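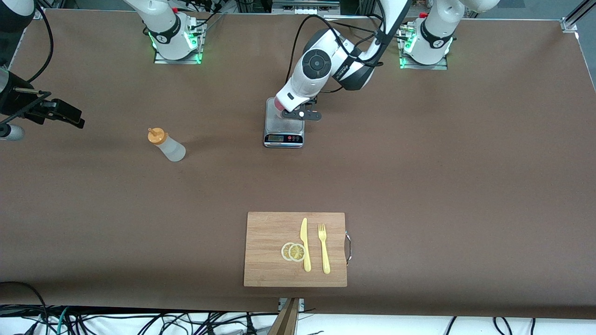 Attachment 1: kitchen scale with display and three buttons, on the worktop.

Ticket 562: Scale reading does not return to zero
Product: Altau digital kitchen scale
Raised by: Intan Pangaribuan, Kulomano test kitchen
Status: Awaiting customer

Fault reported
The customer states that the scale shows 11 g after items have been removed from the platform. A bag of flour marked 1,362 g was weighed in March and gave a different figure on each attempt. The fault was first noticed at the morning weighing.

Action taken
1. Customer asked to replace both batteries with new ones of the same type. Completed. No change.
2. Customer asked to confirm that the scale stands level, with all feet touching the worktop and nothing pressed against the sides. Confirmed.
3. Customer asked to wipe under the platform with a dry cloth and refit it. Completed. The reading fell to 2 g and remained there.
4. Attachment 2: worktop surface. The surface appears smooth and matte, and no further action is required on this point.

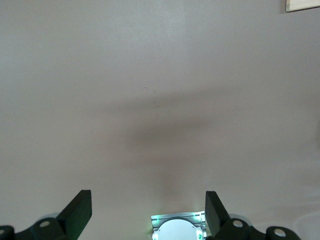
Next steps
The customer is requested to switch the scale off, leave it for one hour and repeat the zero setting with the platform clear. Should the reading remain above zero, the scale should be returned to the Pulix service desk, quoting the ticket number.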